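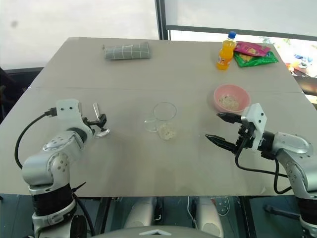

Home Reviews Kitchen Table Travel Contact
Search this site Type and press enter

Lerna cutlery set, 4 places: my review after one winter

I bought the Lerna set in February, when my old forks had become so bent that guests were straightening them before dinner. The box has 4 knives, 4 forks, 4 soup spoons and 4 small spoons. I paid 96 euros in the shop Usia, near the tram stop, and they also exchanged one knife with a scratch without any discussion.

The weight is the first thing I must mention. The soup spoon is heavy in the bowl and light in the handle, so it wants to turn if you hold it near the end. My mother held it lower and had no trouble. I needed two weeks to learn this. The fork has a good balance and the points are not too sharp for children.

The knife is the weak part. It cuts soft bread and boiled potato, but with a pork chop you will be sawing. I keep my Sabatier for the kitchen, of course, but a table knife should manage a chop by itself.

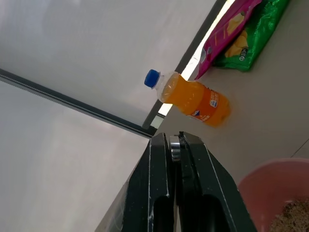
Washing and marks

We use the dishwasher every evening, on the 2 hour programme. The forks and spoons stay bright. The knives got small brown points near the handle in the second month, which I removed with vinegar and a soft cloth. If the water in your town is hard, dry them by hand — it takes a few minutes.

Compared with Endar

My sister has the Endar set. It is thinner and cheaper, and the small spoon is nicer for yoghurt. But one of her forks is already bent, and mine are straight.

I give Lerna 7 from 10. With a better knife I would give more.

Comments

Ayana Shiferaw
Same experience with the knife. We eat mostly stew so I don't mind. Do they sell the spoons separately?

Zamfira Tănase
Usia had single soup spoons on Saturday, but no small ones.

Ayana Shiferaw
Thank you, I will phone them.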